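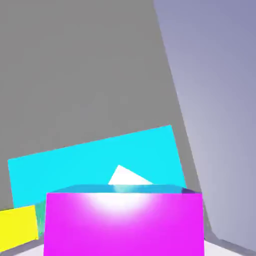
Search reviews Enter keyword Go

Hokley folding step stool, two-step

I bought the Hokley in September to replace an old kitchen chair I had been standing on to reach the top cupboards. It cost £32 from Tisto, with free delivery, and came in three days.

There is nothing to put together. You pull the front legs out until the catch clicks. The catch was stiff for the first fortnight and needed a push with the foot, but it has eased since. To fold it you lift the bar under the top step, and you do need both hands for that.

The maker gives a limit of 120 kg. I am well under that and it doesn't creak or lean. My husband is heavier and says the top step gives a little when he turns round on it. He still uses it to get at the loft hatch.

The treads are ribbed and grip well in slippers. Dust and flour get down between the ribs and a cloth won't shift them, so I use an old toothbrush. The rubber feet haven't marked the lino. One came off in December and I stuck it back on with ordinary glue. I wrote to Hokley about it and got a polite reply from Jozefína Hrubý, who posted me a spare pair at no charge.

Folded, it goes in the gap beside the fridge. Measure first, as it is thicker than the listing suggests.

I also tried my sister's Zurkel, which was £29. It is lighter to carry but the steps are narrow and I had to stand with my feet sideways. For a small saving I would still get the Hokley.

Four out of five. It loses one for the foot coming off.

Reviewed February 2025

We use cookies to improve your visit. Accept all Manage settings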